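Student Team at Cesum Enters Board Handling Task in October Round

Posted 5/4/24

The robotics class at Cesum Technical College has moved its student project from block stacking to circuit boards. The team, entered in the Girell student competition under the name Jurka, is writing a routine that brings a wrist camera over a controller board, finds the labeled parts and reports their positions to the arm software. Bench work takes place at a white table in the robotics room, with a whiteboard close by for sketches.
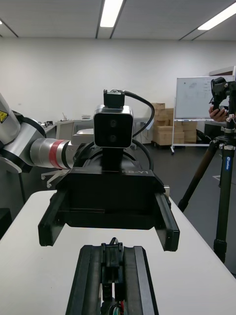 Does a team need its own robot to enter the Girell competition?

A team can enter without one. Schools may register with shared or loaned equipment, provided the students write the control code themselves and submit it with a log of their test runs.

The competition scores the task in two parts. In the first, the routine must locate a set of printed labels on a board it has been shown before. In the second, the same board is turned by an angle the students do not know in advance, and the routine must find the labels again. A run is stopped if a finger touches any component.

The class is using a green board with several square chips and a good deal of small printed text. Short words in large print, such as SWITCH and LAN2CAN near the lower edge, serve as the first reference points. The red slide switch gives the color filter a separate target.

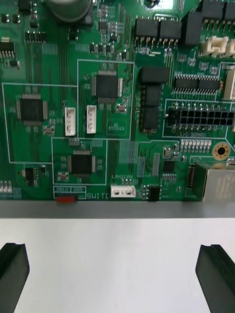 Training Images and Label Matching

The students have collected 1344 training images of the board, taken at 2 heights. Each image is tagged by one student and checked by another before it goes into the training set. Vimala Rajan, who teaches the class, said glare on the white connectors remains the main source of missed labels. Vertical text is also a weak point, and SFU-1 and SFU-2 are read less reliably than the horizontal labels. The current version rotates each crop before matching, at some cost in speed.
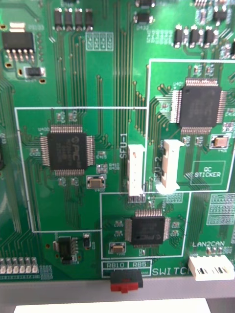
Schedule

Code is frozen 3 weeks before the October round, which will be held in the Szilágyi hall. Until then the class will work on finger clearance and on the turned-board part of the task. Students who want to join the tagging group should speak to Rajan before the end of term. No programming experience is required for tagging.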